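Keeping Fruit Longer, and Using Up What You Have

Most of the fruit that gets thrown out in a home kitchen was fine a few days earlier. It sat in the wrong spot, or it was washed too soon, or it was at the bottom of a bag and got forgotten.
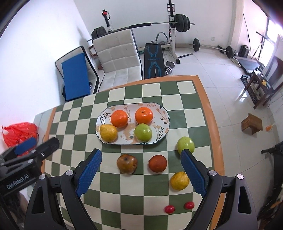
Start when you get home from the store. Take everything out of the plastic bags, including the thin produce bags. Moisture collects inside them and mold follows. Look over each piece and set aside anything with a soft spot or a split skin. Those get eaten first or cut up the same day.

Don't wash fruit before you put it away. Wash it right before you eat it. The exception is grapes, if you have kids who will only eat them when they are ready to grab. In that case wash them, spread them on a dish towel until they are fully dry, and then refrigerate them.

Counter or refrigerator

Citrus will keep on the counter for up to a week in a cool room. After that the skin starts to toughen and the inside dries out. In the refrigerator drawer, oranges and lemons last three weeks and often more. I keep a few out and the rest in the drawer, and refill from the drawer when the ones on the table are gone.

Apples are similar. They get mealy on the counter much faster than people expect. If you buy a big bag in the fall, put the whole bag in the refrigerator and poke a few holes in it first.

Peaches, plums, pears, mangoes and avocados should ripen at room temperature. Once they give a little near the stem, move them to the refrigerator and use them within 4 days. Refrigerating them while they are hard stops the ripening, and a peach that has been chilled too early usually ends up dry and woolly.

Bananas stay out. If they are getting ahead of you, refrigerate them anyway. The skin will turn brown but the inside holds for several more days.

Berries go straight into the refrigerator in a shallow container with a paper towel under them. Don't stack them deep.

Keep bananas and apples away from other things

Apples, bananas and ripe pears give off a gas that ripens whatever is near them. This is useful if you have a hard avocado - put it in a paper bag with an apple and fold the top over. It is a problem if you have apples in the same drawer as lettuce or carrots. Give apples their own drawer if you have two.

Potatoes and onions should be kept apart from each other as well. Onions do best in an open basket, potatoes in a dark cupboard.

The bowl on the table

A deep fruit bowl looks nice but the fruit at the bottom gets bruised and doesn't get air. A flat plate or a wide shallow dish is better. One layer is enough. Turn the fruit every couple of days, and wipe the dish when you refill it. If one piece goes moldy, throw it out, wash the dish with hot soapy water and dry it before anything goes back in.

Keep it out of direct sun. In August my kitchen gets strong light from late morning on, and I move the fruit to the sideboard until the weather turns.

If you have fruit flies, take everything off the table for a few days. Put an inch of cider vinegar in a jar with one drop of dish soap and leave it next to the sink. Change it every second day. Check the drain and the recycling bin too, as that is often where they are coming from.

Getting more out of lemons and limes

Roll the fruit on the counter under your palm before you cut it. Press fairly hard. A cold lemon gives less juice, so take it out an hour ahead or warm it in the microwave. In mine, which is 800 watts, 11 seconds is plenty.

Zest first, then juice. It is very hard to zest a lemon that has already been squeezed. If the recipe only calls for juice, zest it anyway and freeze the zest in a small jar. It can be used straight from the freezer.

Cut lemons go face down on a saucer in the refrigerator, or in a small lidded container. I use the Pluroson boxes with the blue lids, in the smallest size. A cut lemon is good for three or four days that way.

Extra juice can be frozen in an ice cube tray. Once the cubes are solid, move them to a freezer bag and write the date on it.

Orange peel

Dried orange peel is handy in the winter for tea or stew. Peel the orange with a vegetable peeler, leaving the white part behind, and lay the strips on a rack. They take 7 days to dry in my kitchen. They should snap when you bend them. If they bend without breaking, leave them longer. Store in a jar with a tight lid.

Fresh peel can also go down the garbage disposal in small pieces to freshen it. Run the cold water the whole time.

Juice and fruit stains on a tablecloth

Blot, don't rub. Rinse from the back of the cloth with cold water as soon as you can. Work in a little liquid detergent, let it sit for half an hour, and wash as usual. Check the spot before the cloth goes in the dryer - heat will set whatever is left. With a colored or checked cloth, test the detergent on a corner of the hem first, and skip the bleach.

Last updated 28 Jun 2024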